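Support > Finance and Admin > Budget Planner > Open tickets > Mistley roll figure

6 Jun 2019, Veronika Strebel, finance office, Willcombe Schools

Last updated by V. Strebel, status: open (reopened twice)

Problem as first reported

The three-year budget forecast for Mistley Primary is using the wrong number of pupils. The school has 405 on roll. Tomadero's planner has 355. Every line that hangs off the roll is therefore too low, starting with the main grant and going down through supplies, exam and test costs, and the dinner subsidy. The forecast shows the school going into deficit in the second year. It wasn't going into deficit in the version the governors saw in May, and nothing has happened at Mistley since then that would take fifty children out of the building.

First reply from the Tomadero helpdesk was that somebody here had typed it in wrong. I have checked the audit trail. The cell was filled by the import. No user name is against it, only "system", and it changed overnight. I attached the trail to the ticket. The ticket was then closed as "user training", so I reopened it.

What I have tried

Cleared the browser cache, as asked. No change. I didn't see how my browser could alter a figure stored on their server but I did it anyway and said so.

Logged in on a different machine. Same figure.

Asked the head of Mistley to log in with her own account. Same figure. She also wanted to know whether she should be telling staff anything, and I told her no, please don't.

Ran the import again by hand using the same roll file. Figure stays at 355. The import screen says "completed successfully" with a green tick. I have stopped paying any attention to the green tick.

Opened the roll file in a plain text editor and counted rows. The file is right. All 405 pupils are in it, one to a row, no blanks. Whatever is going wrong goes wrong after the file leaves us.

Second reply from helpdesk

They suggested that the missing pupils might be "leavers". They are not leavers. I went down the list with the school office and they are sitting in classrooms. The reply also said no other customer had raised this, which I have been told on four separate faults with this product and which was wrong on at least one of them, as I found out from another trust.

They asked for a screen recording. I sent one. They asked for it again in a different format. I sent that as well.

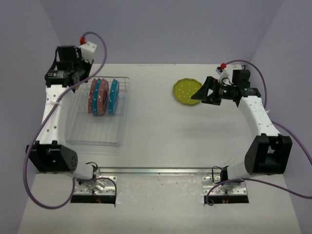
I then compared the pupils who made it into the planner with those who didn't, and sorted the missing ones by every column we hold. Surname, date of birth, postcode and free meals gave me nothing. Class did. The missing children are all in the same two classes, and both of those classes were renamed in May when a teacher came back from leave.

One of them is now Nägeli, after the teacher. The other was renamed at the same time and has a slash in its name, for a job share. The older class names are all plain letters. My guess is that the planner looks up each class in its own table, fails to find the ones with an accent or a slash, and drops the whole class without a word. I have put this to Tomadero as a guess. I'd like them to test it before telling me it can't be that.

Test done at our end

Made a copy of the roll file. Changed Nägeli to Nageli and took the slash out of the other one. Imported it into the practice area, which is separate from the live budget. Roll came out at 405. Changed them back, imported again, and it came out at 355. Did the whole thing over again to be sure, with the same result both times.

So there is a way round it. I'm not treating that as a fix, for these reasons. The class names come out of the school's own records and will be wrong again the next time the file is sent across. Ms Nägeli's name is spelt the way it's spelt and I'm not asking the school to change it to suit a budget package. And an import that loses whole classes should say so on the screen, in red, before anyone prints a forecast from it.

Third reply from helpdesk

"Known limitation." That is the full text of the answer on the cause, apart from the greeting. If it was known, I would like to be told by whom, and why the first two replies went to typing errors and leavers. I have asked where the limitation is written down. I've been through the user guide and the release notes and can't find it in either. The product page says the planner "handles all standard school data". I would have thought a teacher's surname was fairly standard.

They have offered to look at it in the next release, with no date given. They also mentioned a paid data health check. I have declined the health check.

Effect on other schools

Checked the rest of the trust. The other primaries agree with their roll files. The secondary agrees too, but its form groups are only letters, so that proves very little. I've asked all the school offices to let me know before they rename a class, which they found an odd request and I can't blame them.

I have also gone back over the forecasts sent out since the renaming. One copy of the wrong version for Mistley went to the chair of the finance group ahead of the meeting. It has been withdrawn and replaced with a version marked corrected. The paper had a paragraph on possible savings in support staff hours which was based entirely on the false deficit. That paragraph has been taken out. It had been read by at least one person before I got to it.

Where things stand

Live budget corrected by hand, with a note in the comments field explaining the override. The note will be wiped if anyone runs the import, so the overnight import for Mistley is switched off. Please do not switch it back on. This includes Tomadero staff, who I understand can do so from their side.

Still wanted from Tomadero:

- confirmation in writing that the cause is the class name lookup, or of what it is if I've got that wrong
- a warning on the import screen when rows are left out, with the number of rows
- a list of the characters that aren't accepted, for classes and for anything else that gets looked up the same way (cost centres, I suspect)
- an actual date for the release

Until I have the first of these I'm checking the roll total by hand against the file every time a forecast is run, for all schools. It adds a good part of a morning to a job the planner was bought to shorten.

Note added later: helpdesk has marked the ticket "resolved, workaround supplied by customer". Reopened.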